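Finished sorting the blocks for the Ornach toy library. A few people asked how it went, so I'm putting it all in one thread.

The starting point was four crates, all colored blocks, all mixed. Most came from two schools that closed their kindergarten rooms. The rest came in one bag at a time over a couple of years.

First pass was a count, which I did because Corina Koller needs a number for the insurance form. 1,087 blocks. I did it twice and got the same number both times, so I'm leaving it there.

Second pass was washing. Warm water, a little dish soap, a soft brush, then out on towels. Do not soak painted wood. Wipe it, rinse fast, dry it right away. The plastic ones can sit in the sink as long as you like.

Drying took two days in June with the windows open. In winter I'd plan on four and turn them once.

Third pass was pulling the bad ones. Chipped corners, split grain, old stickers that took the paint off with them, one with teeth marks all the way around. 69 went out. I sanded a few first to see if it was worth the time. It wasn't.

The sizes were the real problem. Cubes from one maker look the same as cubes from another until you put four in a row and lay a ruler across the top. Then you see the step.

538 turned out to be the old Waltitz size. That's the biggest group by a long way, so the main sets are built from those. If you have Waltitz blocks at home and want to give them away, yes please.

133 are the small ones. They went into their own bin with a lid and a label for ages three and up, and the lid is taped until somebody over three asks for them.

The remainder is odds and ends: arches, long flat pieces, half cubes, some triangles. Those live in one big tub marked Extras. Kids go for that tub first anyway.

Bogdan Căpraru asked why I didn't sort by color. I tried it for an afternoon. It looks very nice on the shelf and lasts until the first child opens a bin. Size stays sorted much longer because the lids don't close if you get it wrong.

I do check that each set has a mix of colors. Red, green, yellow and blue at least. Half the games on the instruction cards say things like "green on top of red," and you can't play that with a bag of blue.

About those cards. The old ones were photocopies of photocopies, so I rewrote them. Short lines, one build per card. Card 1 is two blocks. Card 2 is three. It goes up from there to a gate and a small bridge.

Card 1 gets used more than all the others put together. Two blocks, one color on the other, third block waiting on the table. Little kids will do it over and over and then knock it down.
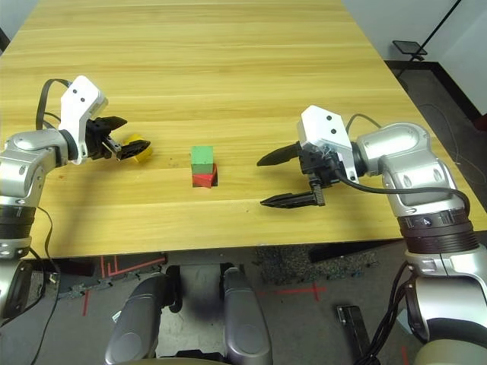 Something I learned while testing the cards: the stack doesn't have to be lined up perfectly. If the top block is a bit off to one side it will still hold with two or three. At five or six you start paying for whatever you did at the bottom.

So card 4 now says to square up the first two before adding more. Push lightly from both sides with flat fingers. Corina tested the wording on her nephew and he got it without help, so it stays.

Table matters too. A hard flat top is what you want. Carpet is terrible for anything taller than three. A tablecloth is worse than people expect, it slides and takes the tower along with it.

Light-colored tables are good for this because the bright blocks are easy to find at cleanup. We had a dark patterned one for years and I was always missing the blue ones.

Storage, for whoever asked. Clear bins, the shallow kind, two layers of blocks and no more. Deep bins get dumped on the floor every single time. Shallow ones sometimes get dumped on the floor.

Label on the front and on the lid. Lids wander.

I put a drawing of the block on the label, life size. You hold the block against the drawing, and if it matches, it goes in. Kids who can't read yet do this faster than their parents.

Cost so far: dish soap, two brushes, the bins, and a roll of label tape I already had. I spent more on parking at the Costello building than on the soap.

Sets can be borrowed for three weeks starting now. Bring them back dry and with the card. If a block goes missing, tell us and take nothing from the Extras tub to make up for it, please, the sizes won't match and I'll have to get the ruler out again.

Still looking for: yellow cubes in the Waltitz size, any condition as long as the paint is sound. We're short on yellow in almost every set.

Also looking for a second ruler. Bogdan has mine.

Next job is the train track. Two crates, wooden and plastic mixed, and the connectors come in at least three kinds. I'll start a new thread when I open them.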